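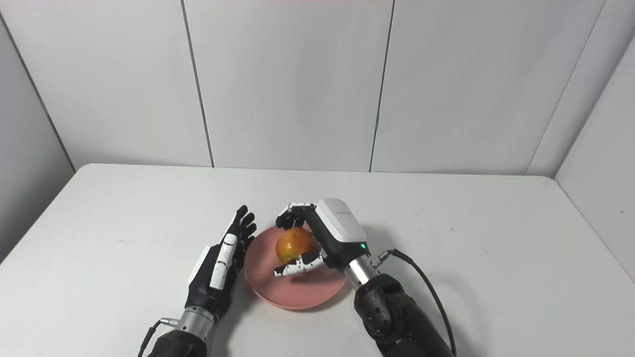 Gallery: Plates and Fruit

The fruit table at Grarkstead goes out at breakfast and is cleared by late afternoon. We put out one kind of fruit at a time, usually whatever came in best from the market in Flirbridge that week. The table is white and stands against the wall, so most of the color comes from the plates and from what we put on them. A round pink one with a shallow rim suits fruit in orange-yellow and red, especially when the skin has small speckles like this. The matte surface also keeps the glare down, and it gets used more than any other plate we own.

Notes on the plates

Pink, round, shallow rim. The color is closer to salmon than to a true pink. We bought 20 of them from Papadakis when the old shop on the corner was selling off its stock, and two have been broken since then, both in the sink.

White, round, flat. Good for dark fruit such as plums and black grapes. On the white table they are hard to see from across the room, so they mostly stay in the cupboard until October.

Gray, oval. Long enough for a row of pears. The glaze has worn thin on a few of them and they stain if cut fruit is left sitting.

Blue, small. Used for figs and apricots when we have them. Oksana Panasiuk brought these from her mother's house and they are washed by hand.

Notes on the fruit

Apples are the easiest to keep on a plate all day. They don't drip, they don't bruise much when people pick one up and put it back, and one in the middle of a plate looks finished without anything added.

Pears go from hard to soft in a day or so. Put them out while the neck is still firm and check again after lunch.

Peaches need a napkin under them on a matte plate. The juice dries to a ring and the ring takes scrubbing — baking soda and a soft cloth, never the green pad.

Grapes are better cut into small bunches first. A whole bunch hangs over a shallow rim and the loose ones end up on the floor.

Washing and storing

Stack the pink plates no more than eight high, with a paper towel between each one. The matte finish picks up gray marks from forks, and most of those come off with warm water and a little dish soap.

The cupboard by the door holds some 80 plates in all. Larger trays are kept at the Saltis building and can be borrowed for the evening. Write your name on the sheet inside the cupboard door and bring them back clean.

If you would like to lend a plate for the table, leave it with Oksana before noon. Anything round and fairly plain is welcome — please put a strip of tape with your name on the underside.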